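Duplicate labels in the Clanen question archive
Project report, Tania Howlader and Darren Bellamy
March 6, 2019

We were asked to test the claim that merging duplicate labels makes old questions easier to find. Our copy of the archive holds 3,909 questions. Of these, 2,017 carry only one label, so a bad label hides them completely. Octavio Henríquez ran the merge script and Melaniia Pylypenko checked the pairs it proposed. 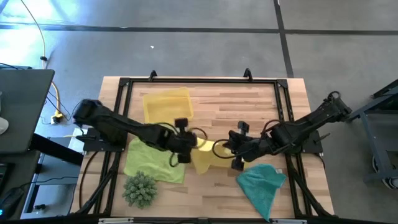

The script compares labels by spelling and by how often they appear together. We doubt that either says much about meaning. Given "towel" and "cloth," it would have to decide whether the yellow and teal ones on the table belong under one name or two, and spelling is no help there. It merged "log" with "login" on the first run.

Searches did return more results after the merge. Whether they returned better ones is unclear, as our only two judges had also written the test queries. Tariq Dhanial thinks a second run in April will settle it. We are less sure, and would want outside judges first.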